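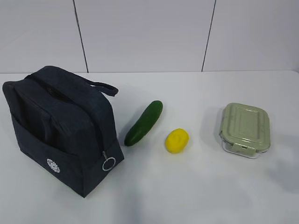

Marcelino Figueroa wrote to us after the last newsletter that he does not agree with our advice on old folds. In his opinion a sea chart which was folded on board should stay folded, and a dealer who presses it flat takes away a part of its history. I have thought about his letter for some weeks and I want to answer it properly.

2022-12-14
By Florencio Benítez

I understand the feeling very well. When I bought my first coastal chart, a small sheet of the Galician rias with soundings in fathoms, the folds were the thing I liked most. But paper gets tired. Each time the sheet is opened, the fibres along the fold bend again, and after enough years the crossing point of two folds becomes a hole. On charts this is a special problem, as the crossing is often in the middle of the sea, where the compass rose or the rhumb lines meet, and such a loss is difficult to repair without it being noticed.

My practice is now the following. If the sheet was folded by its maker, for example to be bound in a pilot book, I leave it in the book and I do not touch it. If it was folded later by an owner, I let it relax between blotters under light weight, and I keep it flat in a folder of acid-free card. The lines of the folds stay visible. They only stop working as hinges.

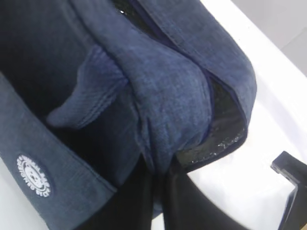 Blue denim, with a line of stitching and a round white badge.

Yolanda Ortuño asked at the June meeting about linen backing. Many charts of the nineteenth century were mounted on linen or backed with blue paper when they were new, and this backing must be kept, also when it is dirty. A modern backing is another matter. If it was put on with a synthetic glue, please show it to a paper conservator before you try anything with water. I lost a corner of a harbour plan in this way and I still do not like to look at it. 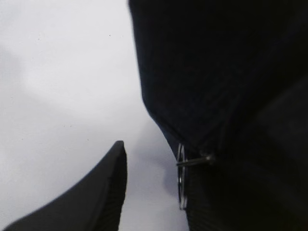

There is also the question of price. A clean, flat sheet is easier to sell, that is true, but a buyer who knows charts will look first at the margins and the plate mark. I have seen a chart with strong folds and full margins go for 800 euros, when a trimmed copy of the same state, very pretty and freshly coloured, did not find a buyer at all. So I would not flatten anything only for the money.

Cormac Ó Ceallaigh has offered to lend his set of blotters and boards to members who want to try the method on a sheet of little value. Please write to him before you come, and bring the measurements of your sheet with the margins included - his largest board does not take a full double-page chart.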